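January 2, 2019
By Corrado Martinelli
Filed under: Walls & Masonry

Repointing an internal brick wall

Rake out the old mortar to twice the joint height, using a plugging chisel on soft joints. Do not use an angle grinder on bricks laid before the 1930s. Brush out the dust and mist the joints with water.

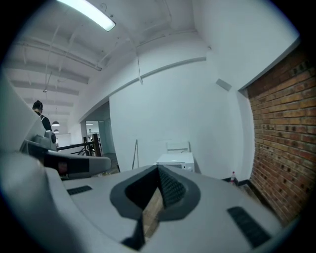
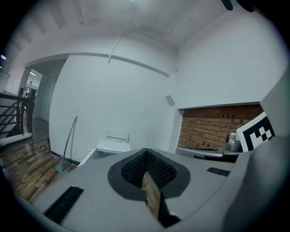 Mix one part lime to three parts sharp sand and let it stand for 40 minutes. Press it in with a pointing iron, vertical joints first. Colour matters more indoors than out: against a red-brown brick wall beside white walls, like the one on the right in the first picture, a bright white mortar will stand out, and a buff sand gives a quieter joint. Make a trial patch low down and leave it to dry before choosing.

Finish flush when the mortar takes a thumbprint without sticking. Keep it damp for three days with wet hessian and leave the heating off.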